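Wiping down a small round table between snacks

Most cleaning guides want you to own a caddy with 12 products in it. I have read plenty of them, and I doubt half the steps do anything. What follows is the short version I use on a stone-look table where people eat standing up.

1. Take the plate off first. Wiping around a plate of bread just pushes crumbs under the rim.

2. Pick up cloths and any cuttings or plants, and shake them over the trash, not over the table.

3. Go over the top with a dry cloth. The veined patterns hide crumbs well, so use your palm to check. 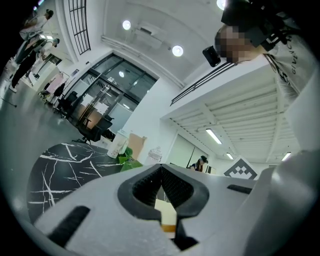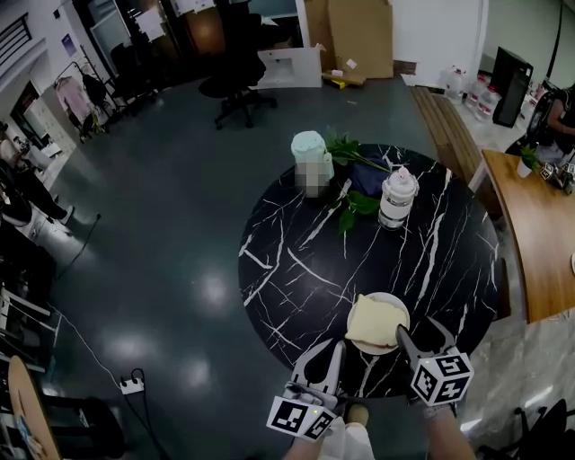 4. Spray the cloth, never the table. I know the label on the Dustard bottle says to spray the surface and wait. I tried it both ways for most of October and saw no difference, except that spraying the table used up the bottle faster.

5. Wipe from the far edge toward you, then once around the rim. Sticky fillings end up on the rim.

6. Buff dry. Black tops show every streak, and the "streak-free" claim on the Nukau spray did not survive my table.

As for wipes in tubs: fine for one spill, poor for a whole tabletop. They dry out halfway across. A 600 ml refill of plain dish soap mix lasts me much longer — and I can't say it smells any worse.

Skip the polish unless the maker of your table asks for it. Dalsgaard sells one for marble-look tops, and mine left a film that took three rounds of warm water to get off.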